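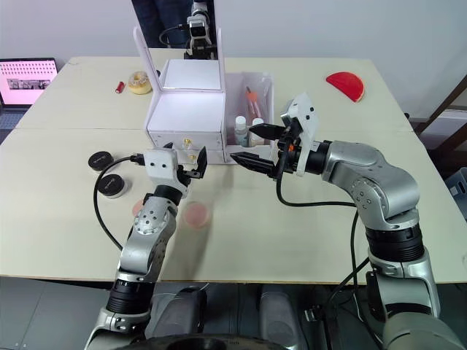
I finished The Salt Ferry at one in the morning and then lay there wide awake, mad that it was over! Rokeya Haque has been on my list since a coworker pressed her story collection on me in June, but this is her first full novel, and oh, it is good. Most of it takes place in a boarding house in Sukbridge, a river town where the ferry stopped running years ago and everybody still sets their clocks by it. The landlady, Mrs. Hauser, keeps a long dining table made of two boards pushed together, pale as cream with a seam across the middle, and her two grown daughters have each claimed a side. For 84 pages neither one passes so much as a saltshaker over that line. I was riveted by a saltshaker, people.

The plot, as far as there is one: a surveyor named Tronska rents the attic room and starts asking about the old ferry company, and the sisters (who agree on nothing, not even what year their father left) each decide to tell him a different version. You get both versions in full. I thought I'd be bored the second time through the flood chapter and instead I went back and reread the first one with a pencil.

A few gripes, because I do have them. The book is just over 400 pages and the stretch in the middle where Tronska goes off to Jurlow to look at land records could lose a chapter or two. He's a fun character at the dinner table and kind of a drip on his own. Also, there are so many cousins. I wrote a family tree on the back of my bookmark and ran out of bookmark.

But the last 100 pages -- wow. The younger sister finally gets a chapter in her own voice, and she's so much funnier than the older one has let us believe. I laughed out loud at the funeral, which I don't think I've ever typed before.

If you liked quiet family books with a bit of mystery humming under them, put this one on hold now. My library had 18 people waiting when I returned my copy, so plan ahead. I'm starting the story collection over tonight, and after that I owe you all a post on the audiobooks I listened to while painting the hallway. Has anyone else read this yet? Tell me which sister you believed!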